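Home Courses Project reports Library Contact

Small-space exercise at home: project report
Hurnovmont College, Movement and Health, submitted 12/08/2019

1. Purpose

The project looked at whether a short exercise routine can be fitted into an ordinary flat without moving the furniture out. The plan came from the Fogh course booklet, which sets out a session of 20 minutes with walking, stretching and light weights. The booklet assumes a sports hall. I wanted to know which parts still work on a tiled floor with a balcony door at one end.

2. The room

The flat is in Ivberg. The longest clear stretch of floor leads up to the glass, and I used it for the walking part. Small items such as cloth pouches and cables tend to end up on this floor, so picking up became the first step of every session. I wore trainers for walking.

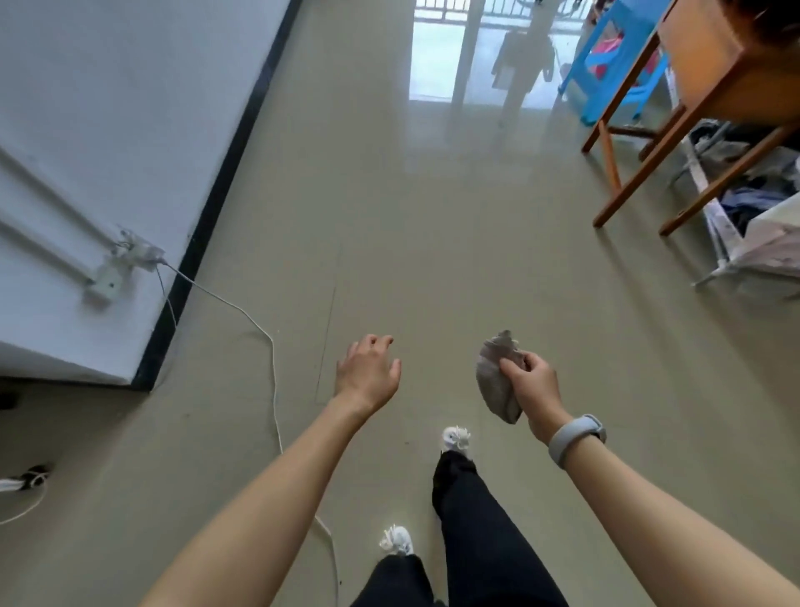

3. The routine

Each session began with walking up and down the clear stretch, followed by a calf stretch against the wall. For the stretch, one foot goes forward and one back, both hands go to the wall and the back heel stays down. I did this in socks to compare it with shoes. On the tiles the back foot slid a little when I leaned hard, so I shortened the stance.

The wall needs a free section wide enough for both arms. The light blue dumbbells were kept on the floor near the corner, past the end of the skirting board, where they did not get in the way of the feet.

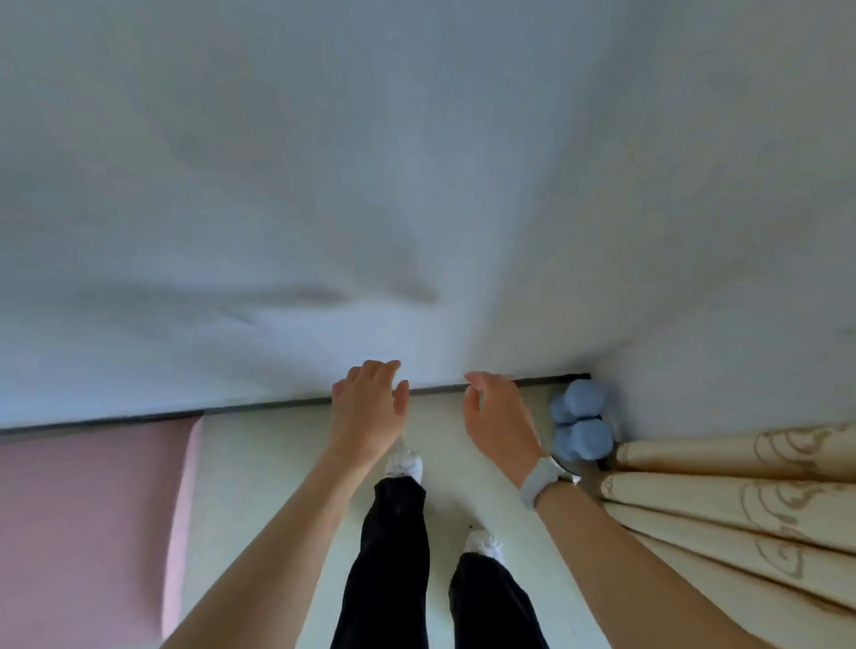 I held the stretch for 20 seconds on each leg and repeated it 2 times. Balance exercises came next and needed the least space of all. The side lunges from the booklet had to be left out.

4. Results

I completed 7 sessions. Clearing the floor took 2 minutes on most days. A second trial is planned for October in a room at Jistholm, which has carpet, and the stretch will be repeated there with the longer stance.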